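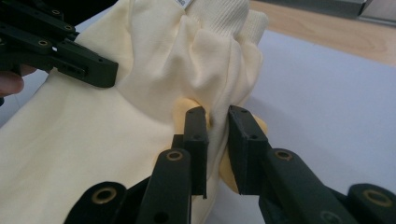 Garment handling method learns from hand-held gripper recordings

October 30, 2020

The Doken laboratory has published results for a garment handling method trained entirely on recordings made by people holding a pair of grippers, with no robot involved until the test stage. The report covers 477 recorded demonstrations and 157 robot trials.

The method, called Zavon, addresses a known difficulty in handling clothes by machine. A sweatshirt dropped on a table has no fixed shape, and the parts that are useful for orienting it, such as cuffs, hems and seams, are often hidden in folds. Earlier work at Doken tried to estimate the full outline of the garment before each move. Zavon drops that step. It looks only at the area near the gripper and predicts the next short motion for each hand, along with the gripper opening.

Demonstrations were collected with two hand-held grippers per operator. A camera on the gripper records the fabric as it is taken up between the fingers, and position is logged at the same time. Operators were asked to find an edge of the garment, hold it with one gripper, and work along it with the other until a corner or cuff was reached. Recording ended in June.

The collection includes 52 garments, most of them knitwear and the remainder woven shirts. Eight were kept out of training and used only for testing. Plain, light-colored knits were included on purpose – they offer few visual landmarks, and the network has to rely on creases, ribbing and shadow.

In the robot trials, two arms fitted with grippers of the same finger geometry attempted the same edge-following task. According to the report, results on the held-out garments were close to those on the training set for knits but clearly lower for woven shirts. The most common failure was a double grasp, in which the fingers closed on two layers of fabric and the second arm then followed the wrong one. Slipping was less frequent and occurred mainly on thin hems.

A separate comparison removed the gripper camera input and used an overhead camera alone. Performance fell on all garment types. The authors attribute this to the gripper and the fabric itself blocking the overhead view during the last part of each approach.

The report lists several limits. All trials began with the garment already on the table, lighting was kept constant, and wet fabric was not tested. Cycle time was not optimized and remains well above that of manual work.

Cernine, which supplied the arms, will host the next round of trials at its Mwaipopo site. That round will add trousers and towels and will test a force threshold intended to detect double grasps before the second arm moves. The demonstration data will be released with the training code – the trial recordings will follow separately.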